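Jaltthorpe rental cleaning scheme claims 81 per cent pass rate, but tenants want the basins looked at

16 June 2023

A bathroom cleaning scheme that promised to end arguments over rental bonds in Jaltthorpe says 81 per cent of its jobs passed inspection first time in May. How much that figure is worth depends on who you ask, and on what counts as a pass.

Tamorix, the cleaning firm behind the scheme, charges a flat $200 for a bathroom, with basin, bath, shower screen and floor included. Tenants book before they hand back the keys. If the managing agent knocks the job back, a cleaner returns once at no extra charge.

The catch is in the checklist. It runs to 28 items and was drawn up by Tamorix together with Brorkeo, a property manager that also handles many of the final inspections. The firm that does the cleaning helped write the test, and so did the firm that marks it. Neither would release the full list when asked this week, though Tamorix said the wording was "under review".

Ekrem Şimşekoğlu, who runs the scheme for Tamorix, said basins caused more repeat visits than any other fitting. Soap film is hard to see on glossy white, he said, and small specks tend to turn up once the light changes. He said crews now wipe a basin, rinse it and go over it a second time with a clean cloth.

That sounds like ordinary cleaning. It is hard to see why it needed a scheme, a checklist and a colour brochure — or why the price went up when the second wipe came in. 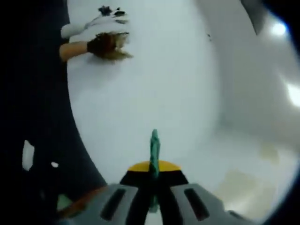
Marion from Kettle Street wrote to say she paid for the service and still lost part of her bond over a ring around the plughole, and that the free return visit was offered for a day after her lease had ended. She would like to know whether hers was counted among the passes.

Tamorix said it could not discuss single bookings. Asked how many jobs the May figure was based on, the firm gave only a total of 3848 bookings since the scheme began and would not break it down by month.

Without the monthly number, the pass rate can't be checked. Tenants thinking of booking may want to ask for the checklist in writing first, and for a return date that falls inside the lease.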